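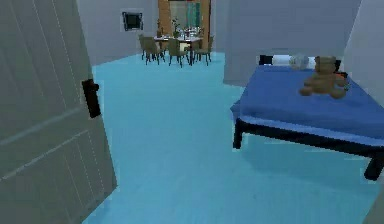
Maya Haddad told retailers at the spring briefing that the old rice cooker scorched the bottom layer whenever it was filled below the first line, and that she would not sign off on a replacement until small batches came out the same as large ones.

Orum Press Office
March, 9:00 a.m.
Shares 30 | Comments 4

Search news Enter keyword Go

ORUM INTRODUCES THE MAJALI RICE COOKER WITH HELLIX HEATING BASE

Orum today announced the Majali, a countertop rice cooker built on a new heating base called Hellix. The Majali replaces the company's current model and will be sold through Brandden stores and the Brandden website. The first production run is 4,000 units. Orders open this month, and shipping follows in the order in which orders are received.

The Hellix base uses a coiled element that widens from the center of the pot toward the rim. In the outgoing model, a single ring element sat under the middle of the pot. That arrangement heated a full pot evenly enough, but with a small quantity of rice most of the heat went into the center and the outer grains stayed firm. The coil spreads the same power over a larger area and is controlled in two zones. The inner zone brings the water to a boil. The outer zone takes over during the absorption stage and holds a lower temperature until the water is gone.

Rated power is 859 watts. The cooker draws its full rating only during the first stage of a cycle. Once the absorption stage begins, the controller switches between zones at reduced power. Keep-warm mode uses the outer zone alone.

Temperature is read at two points, one under the pot and one in the lid. The lid sensor registers the change in steam as the water is absorbed, and the controller compares the two readings to decide when to end the cycle. The cook does not enter a quantity. A standard white rice cycle at the middle fill line takes 30 minutes, including the resting period. Brown rice and mixed grains take longer, and the display shows the remaining time once the controller has enough data to estimate it. Until then the display shows a moving bar.

Four programs are available from the front panel: white, brown, porridge and steam. Each is selected with its own button. A delay timer can be set for the white and brown programs. It is disabled for porridge, where long soaking changes the texture, and for steam. The last program used is kept in memory if the cooker is unplugged, but a delay setting is not. After a power interruption the delay must be entered again. 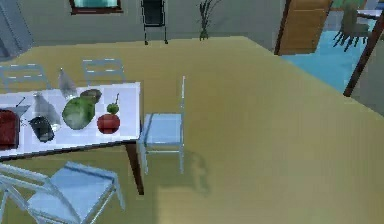 Can the inner pot go in the dishwasher?
The pot and the steam tray can go on the lower rack, but the inner lid should be washed by hand with a soft sponge and dried before it is refitted.

The inner pot is aluminum with a ceramic nonstick coating. Fill lines are pressed into the metal so that they do not wear off with washing. The base of the pot is slightly domed to follow the shape of the Hellix coil, which means that pots from the outgoing model do not fit the Majali and should not be used in it. Replacement pots will be sold separately under their own part number. Metal spoons and scouring pads will damage the coating. A flat plastic paddle is included.

The lid assembly comes apart for cleaning. Pressing the tab at the rear releases the inner lid and its gasket together. The steam vent lifts out from above without tools. Starch collects in the vent more quickly when the porridge program is used, and Orum recommends rinsing the vent after each porridge cycle. A blocked vent delays the lid sensor reading and can cause the cooker to run past the correct end point. If this happens, the controller stops the cycle on the lower sensor alone and shows a vent symbol on the display.

Changes to the housing are minor. The cord is now detachable at the cooker end and stores in a recess in the base. Condensed water collects in a cup at the back, which slides out sideways so that the cooker can stay against a wall while it is emptied. The handle folds flat. The feet are soft rubber and can be pulled off for cleaning.

The Majali should be placed on a level, heat-resistant surface with clear space over the vent. Steam leaves the cooker vertically, and placement directly under a wall cabinet is not recommended. The cooker should not be run with the inner pot empty. A cutoff under the pot interrupts power if the temperature rises above the cooking range, and it resets when the base has cooled.

Orum tested the two-zone controller with short-grain, medium-grain and long-grain rice at every fill line. Results at the lowest line led to one late change, a longer rest at the end of the white program. This accounts for the difference between the cycle times printed on early cartons and those in the manual. The manual is correct.

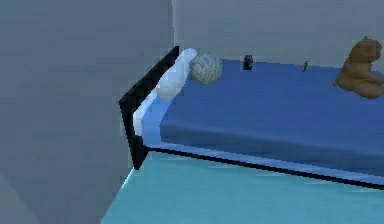 AVAILABILITY AND SUPPORT

The Majali will be available in white and in dark gray. Both versions have the same controls and ship with the inner pot, steam tray, paddle, measuring cup, detachable cord and printed manual. A digital copy of the manual will be posted on the Orum support page at the start of shipping.

Gaskets, vents and pots for the outgoing model will remain on sale while stock lasts. Registered owners of that model will receive a message from Orum with ordering details. The warranty terms of units already sold are not affected by this announcement.

Brandden stores taking part in the launch will have a display unit on the counter with the inner lid removed. Review units can be requested from the Orum Press Office. Requests should state the publication, the delivery address and the preferred color.

Press contact: Maya Haddad, Orum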